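Old furniture comes out from under the covers in Brollico

The reading room of Sandoval House in Brollico will open again in May, and in the last days the people who look after the building have been taking the plastic off the furniture. The room was closed for 34 weeks while the ceiling above it was repaired, and during all this time the chaise longue and the cushions were kept under light blue sheeting.

The work began on Tuesday at nine in the morning. The sheeting is thin and it folds easily, but it also catches on everything, and the chaise longue has a lot of carved wood on which it can catch. For this reason the house asked that no knives or scissors be used near the seat. The tape was to be opened by hand and the plastic lifted from the wall side first, then brought over the front and laid on the carpet.

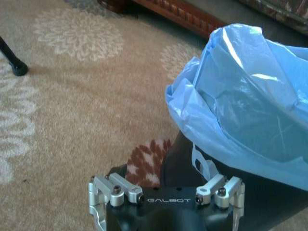
Dust was the main worry before the start. When a ceiling is repaired, fine powder goes everywhere, and the house did not want it shaken into the fabric at the last moment. The instruction was to fold each sheet inwards, with the dusty side closed inside, and not to pull it away quickly. This makes the work slow. The house had planned two mornings for the one room, and it kept the second morning for the cushions and the carpet.

The chaise longue is the piece most visitors remember. It has a high curved back in plain light taupe cloth, with dark reddish-brown carved wood around it, and the seat is covered with a pattern of large flowers in cream and brown. The cushions are made from the same flowered fabric and have a fringe. According to the house, the piece was covered again 46 years ago by a workshop called Imus, which closed later, and the fabric can no longer be ordered. A small roll of it is kept in the attic for repairs.

Because of this, the house was careful also about the fringe. Fringe can be pulled out by tape very easily, and one cushion already lost a short part of it when the furniture was covered last year. That part was sewn back by Bririne, a small upholstery shop in the same street, which will look at all the seams once more before the opening.

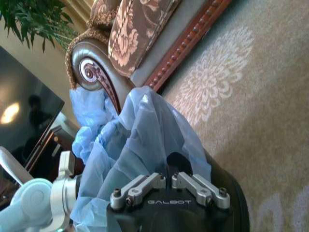 The carved wood will be cleaned only with a soft dry brush. A wax polish was used in the past, but it stayed in the small details and became grey with time, so it was decided to stop with it. The scroll at the end of the armrest is the most difficult place, and there the house wants a narrow brush and a good lamp. The carpet will be vacuumed last, after all the plastic has left the room.

Some of the plastic will be used again. The house has a storeroom downstairs where several chairs stand without any cover, and the larger sheets will go there. Pieces which are torn or too dusty will be taken to the recycling point in Brollico. The house asks residents not to bring their own building plastic to its yard, as happened in the winter.

When the room opens, the chaise longue will stand in the same place as before, in front of the long golden-beige curtains. It will not be possible to sit on it. In former years this was allowed during the evening readings, and the question whether it should be allowed again has been discussed in the town with a certain heat. 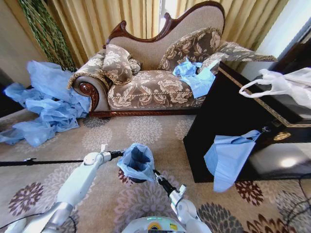
One regular visitor to the readings wrote to the house that a sofa on which no person may sit is a sad thing, and asked if an exception could be made on one evening in the year. The same letter proposed a thin cotton cover for the seat on that evening, so that the flowered fabric would not be rubbed.

The house has answered that it will think about the cotton cover, but only after Bririne has given its opinion on the seams. Until then there will be other chairs for the readings, placed in two rows on the carpet. Visitors with wet shoes are asked to leave them in the entrance.

The reading room will be open in the afternoons and will close at 7. Entrance is free, and the evening readings will start again one week after the opening. The programme can be taken at the door of Sandoval House or at the town library.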